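From: Corey Bright
To: Heleddale Crafts list
Date: 3rd December
Subject: Re: Paint bottles, and where to keep them

On the Heleddale Crafts list, Pullis wrote:
> Does anyone have a good way of storing the little bottles? Mine live
> in a shoebox and I can never find the color I want. Also, is a desk
> lamp enough to paint by in winter?

Hello Pullis, and hello everybody,

I had your very problem until September, when I finally gave up on the shoebox (mine had lost its lid years ago) and moved to a shallow tray for the colors I'm using and a deeper bin for everything else. It has made such a difference! I keep all the bottles upright with their caps on tight, and the big squeeze bottles go at one end where I can grab them. 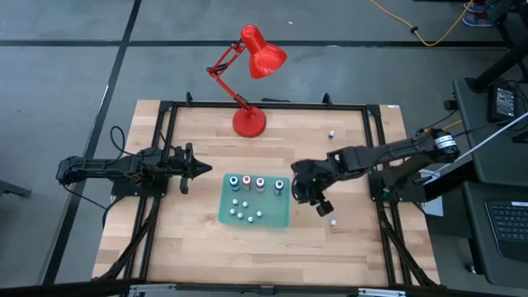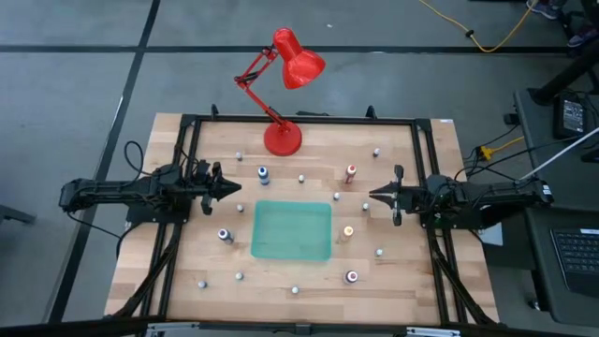
Red lamp at the back in both of these.
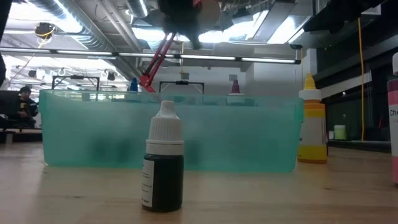
As for painting by a desk lamp, I'd say yes, as long as you can bend the arm to where you need it – I move mine several times in an evening. A plain wood top is kind to the eyes too, though do put paper down first, as I learned with a bottle of green and a very loose cap.

One more thing about the dark colors. They all look black to me once the lamp is on, so I dab a bit of each on a scrap of card and tape it to the cap. It takes 11 minutes if you have the radio going, and longer if you stop for coffee, as I do.

I have 3 spare bins if you'd like one, Pullis. Just let me know before the next meeting and I'll bring it along.

Warmly,
Corey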